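Setup and Upkeep of the Two-Arm Table Cell
Project report, Corina Tanner and Benedikt Wieser
Supervisor: Mathias Hauser

1. Task

The cell was handed to us at the start of the summer term with both arms mounted but not aligned. Our task was to get it into a state where another group could use it without help, and to write down the upkeep steps. Programming the arms was a separate project, done by Anong Inthanon, and is only mentioned where it affected our work.

2. Enclosure

The cell stands in a tall enclosure lined with dark fabric. When we took over, the fabric sagged on one side and moved whenever the lab door was opened. We pulled it tight again and clamped it near the upper corners. We also retensioned the two wires that cross under the ceiling panel. The tabletop is black, and small brackets mark its back edge and corners. We checked these with a steel ruler and moved one that was off by 2 mm.

3. Arms and grippers

The arms are mounted on opposite sides of the table. We removed each one, cleaned the mounting face and bolted it back on in a cross pattern. The left arm had play at the wrist, which came from a loose screw inside the housing. Replacing it took most of an afternoon because the cover has to come off first - the old notes do not say this.

After that we set the home position of each joint again and ran both arms through an empty cycle at low speed. The right arm stopped with a position error after 22 cycles. The cause was the gripper cable, which was too short between the last two ties. We moved one tie back and the error did not return.

For the loaded test we put toy kitchen items on the table and had the arms work among them.
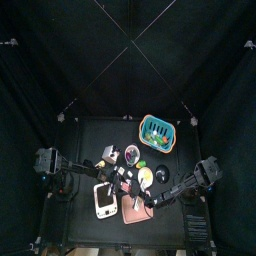

Figure 1. Loaded test with toy kitchen items, left gripper holding a thin stick-like object.

The loaded test ran for 38 minutes. We wrote down every stop and its cause in the log sheet. Most stops were grip failures on small items and had nothing to do with the mounting. Two were cable related, and we added a check for this to the upkeep list.

4. Upkeep list

Before each session: look over the gripper cables, wipe the tabletop, check that the fabric is tight.
Every week: check the mounting bolts and the wire tension, clean the gripper fingers.
After 2000 cycles: open the wrist housings, check the screws, set the home positions again.

5. Open points

The spare wrist screws ordered from Andeck have not arrived. The cycle counter resets when the power is cut, so for now the count has to be copied into the log by hand. Beverley Inskip will take over the cell on 28th August and has a printed copy of the list.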